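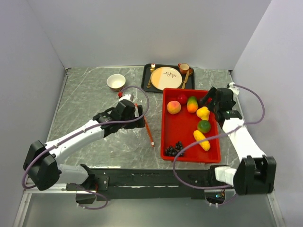

Chapter 5
Mounting, Cabling and Zero Position for a Two-Arm Bench

5.1 Scope of this chapter

The previous chapter ended with two assembled arms, each tested alone in a vise. This chapter joins them to a common base and brings them to the point where a single program can address both. The joint controller from Chapter 4 is used without changes. Readers who built only one arm can follow Sections 5.2 and 5.4 and skip the rest.

The layout used throughout is the one Henrique Prata worked out for the Vaverance shared workshop. Both arms are fixed to a black rail across the front of the table, one at each corner, and reach inward and back. White walls close the work area at the rear and on both sides. Objects to be handled go in the middle and toward the back. In the practice layout these are a red bin of artificial fruit and vegetables, a black tray set with a plate, a cup, a fork and a knife, and a small white bowl to the left of the tray.

5.2 The rail

Placing both bases on one rail fixes the distance between them. If each base is clamped to the tabletop separately, a knock to either one changes that distance, and every stored position that involves both arms must be taught again. With a shared rail the same knock moves both bases together, and one offset corrects the whole set.

Drill the rail before it goes on the table. Mark the hole centers from the left end only; measuring the second base from the right end adds any error in the cut length to the spacing. Leave the base screws finger tight until the squaring check in Section 5.4 is complete.

The rail must not flex when an arm is fully extended. Press down on the wrist by hand with the power off and watch the base. Movement at the screws means a loose joint. Movement of the whole rail means that the rail needs another fixing point between the bases.

5.3 Cable routing

Most early faults on a bench of this type are cable faults. A cable that is too short pulls on its connector at full reach, and the arm loses a servo in the middle of a motion. A cable that is too long sags into the work area and can drag objects with it.

The cables in the practice layout are purple, which makes them easy to find against white arm segments and black servo housings. Leave a free loop at every joint that bends. To size the loop, move the joint by hand through its full travel and add a finger's width of slack at the tightest point. Check loops near the bin and at the front edge of the table with the gripper at its lowest position.

5.4 Squaring and zero position

The Kutach servos used in this book report position as a whole number below 4000. The value at which a joint is called zero is arbitrary, but it must be recorded for each joint and must be the same after every restart. The recording sheet is on page 41.

Set the left arm first. Fold it to the rest pose, read each joint, and write the values down before touching the right arm. The right arm is a mirror of the left, so the base rotation changes sign. The shoulder and elbow do not.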